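Visit to the Losteo Paper Mill, Drostside
Report of the Dalla Institute for Regional Heritage

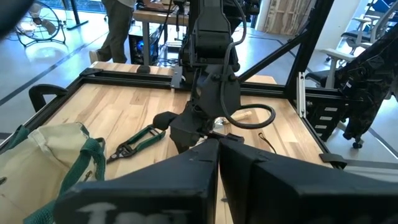

The Institute visited the Losteo mill in April at the invitation of the Sawatzky Foundation, which has owned the site for 11 years. Twelve members of the Institute attended. The purpose was to review progress on the restoration of the drying loft and to see the mill's archive.

The tour began at the river gate. Parish records first mention a mill at Drostside in 1453, although the present walls are of later date. The wheel pit has been cleared of silt, and the stonework on the north side has been repointed with lime mortar. Work on the south side will follow when river levels allow.

In the drying loft, four of the original shutters have been rehung. Members asked about the ropes once used to hang the sheets – none survive, and the Foundation plans to use hemp replacements.

The archive holds order books, watermark tracings and wage lists. Several volumes show damage from damp, and a request for conservation funding is being prepared. The Institute has offered to review the draft.

The Institute thanks the Foundation for its welcome. Members who wish to consult the order books should write to the Losteo archive in advance.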